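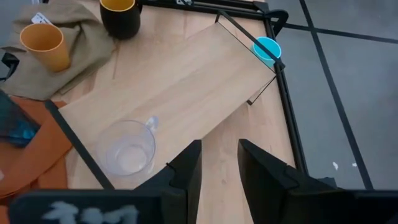
Wooden board, black metal supports, on the table.

Search reviews Go

Brullik wall shelf – six weeks on

Posted Sunday, May 13, 2018

Quick one because I've got paint drying upstairs. Bought the Brullik in March for the kitchen, over the kettle. 54 quid from Zestach, delivery on top, which stung a bit. The Windska one was cheaper but only came in white and I'm sick of white.

Box turned up in 7 days. One corner bashed, shelf fine. Instructions are a single sheet, drawings only, and the drawing for the wall fixings is upside down compared to the others. Took me a good while staring at it. Screws supplied, wall plugs not. So that's a trip out to the shop, on a bank holiday, lovely.

Putting it together: easy. Allen key in the bag, bolts went in straight, nothing wobbled. Don't tighten anything fully till all of them are started, I did and had to undo the lot.

Putting it up: not easy. Our kitchen wall is old plaster over who knows what. First hole crumbled. Second hole hit something hard and the drill just sat there screaming. Ended up moving the whole shelf along a bit and filling the first two. If you've got plasterboard get proper fixings, the screws in the bag are too short for anything except solid brick I'd say. I binned them and used longer ones.

Once up its solid. Almost 50 jars and tins on there at one point when we were clearing the cupboard and no sag that I could see. Normally it's tea, coffee, the big salt, a radio.

Finish – mixed. Nice to look at, but steam from the kettle has raised the grain a bit at one end. I gave it a coat of oil and that's calmed it down. Should of done that before it went up. They do say "wipe clean" on the box, well, turmeric doesn't. Black parts wipe down fine, show the dust though.

Rang Zestach about the missing plugs. On hold for ages, then very polite, said plugs are "not part of the set". Fine. Put it on the website then.

My sister has the Ezeani, wider and nicer edges, nearly double the price. Is it twice the shelf? No. Her fixings were better mind.

Would I buy again? Yes, probably, on offer. Knock a star off for the screws and half for the instructions. Three and a half out of five.

Right, second coat.

Filed under: Kitchen > Shelves & Storage > Under £75

Recent reviews
Ezeani bread bin, large
Windska step stool (updated)
Zestach 3025 cordless drill
Draining racks for small sinks
Brullik coat hooks, set of four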